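A Place for the Keys

The Dullonberg household survey, published on 2021-07-19, asked 3590 residents which small item they lose most often at home. Keys came first, ahead of glasses and wallets. Of those who replied, 367 said they had missed an appointment in May while searching for them.

The survey's authors recommend that one clear, pale surface near the door be kept for items carried every day. Dark objects show up well against white, and a surface that starts the evening bare is easier to keep in order. 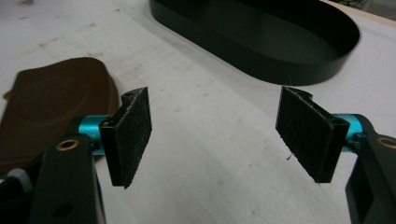
Quiambao wrote to this magazine that a bare surface lasts one evening in a family of 4, and that a hook does more good than any table. Many respondents agreed. Households with a fixed hanging point reported fewer searches than those that relied on a bowl or a drawer.

Dimero, the home goods firm that paid for the survey, now advises customers to pair a small stand with a tray. Keys hang from the arm, and the tray below catches whatever slips off. Colored tags help the owner tell one set from another – a simple measure, but one that few homes had adopted.
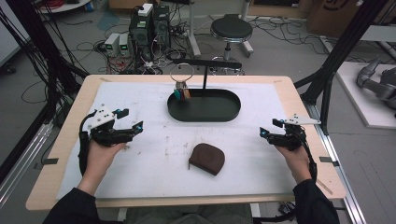 A coin purse should rest within reach of the keys, so that both are picked up together. The Pleltness housing office has included this advice in the welcome booklet sent to its 3000 tenants. A second survey will ask whether they followed it.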